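To: Members' list, Dundthorpe House Residents' Association
From: Bendik Engebretsen, Household Services
Date: 19 July 2020
Subject: Re: Winter knitwear – sorting and storage in the linen rooms

Dear members,

Thank you to all who responded to the notice on winter knitwear. The message copied below raises several points on which other households have also written, and I am replying to the full list so that everyone has the same information before the linen rooms are closed for repainting.

> The notice asks us to hand in woollens "clean, paired and folded". I should be grateful for clarification on three matters.
>
> First, does this include socks? In previous years the Bowen wing kept its socks in the bedroom drawers and sent down only blankets and jumpers.
>
> Secondly, my mother knits, and a good many of our things are thick and highly coloured and do not fold flat. Last December two pairs came back to us badly creased at the heel, having been at the bottom of a full box.
>
> Thirdly, are the mats in the Tarberg room to be used for drying, or only for sorting? The card on the door says one thing and the notice another.
>
> With thanks,
> Flat 4, Bowen wing

I shall take these points in order.

Socks are included this year in both wings. The drawers in the Bowen wing are to be taken out while the floors are treated, and anything left in them will have to be moved by the decorators. Households may of course keep back whatever they expect to wear before the autumn. Ordinary cotton socks should not be sent down at all.

Hand-knitted socks should be laid one on top of the other, toe to toe, with the cuffs level, and left like that. Please do not roll them into a ball or turn one cuff over the other, as this stretches the ribbing over a long period of storage. Where there is a pom-pom, a tie or any other trimming, it should lie outside the fold. Slipper socks with a sewn sole go in the shoe boxes and should be marked accordingly.

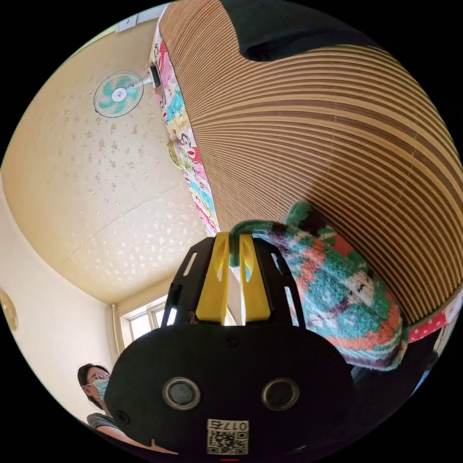
Odd socks should be handed in separately, in a paper bag bearing the flat number. They will be kept on the shelf by the door of the linen room until the end of the sorting period and will then be returned to the household concerned. We do not propose to repeat last year's arrangement, under which unmatched items were placed in a common basket, as several were claimed by more than one flat.

With regard to creasing, I am sorry that the items mentioned were returned in poor condition. The boxes used last year were too deep. The Association has now bought a set of shallow boxes from Dranov, and thick knitwear will be stored no more than two layers high. Blankets will go in the larger boxes, which are to stand on the floor and carry nothing on top of them. Members who would prefer to supply their own box may do so, provided that it has a lid and fits the shelf.

The mats in the Tarberg room are for sorting only. The card on the door dates from the period when the room was heated and has now been removed. Anything still damp should be dried flat at home, on a towel, and turned at least once. I would ask members to be strict on this point – a single damp jumper in a closed box is enough to give the whole shelf a musty smell, and airing it again takes a good deal of time.

Labels may be collected from the porter's desk. We have ordered 1,000, so there is no need to cut them in half. Please write in pencil or laundry pen and attach the label with the cotton thread supplied. Safety pins have left rust marks on pale wool in the past and will be removed on receipt.

One further matter was raised by a household in the other wing, concerning cedar blocks. These are welcome, wrapped in a piece of plain cloth. Mothballs are not accepted, whether in boxes or loose, and any box found to contain them will be sent back.

Members who cannot manage the stairs may leave their bags outside the door of the flat on a collection morning. The times will be posted beside the lift. Questions about individual items should be addressed to me directly and not to the list.

Yours faithfully,

Bendik Engebretsen
Household Services
Dundthorpe House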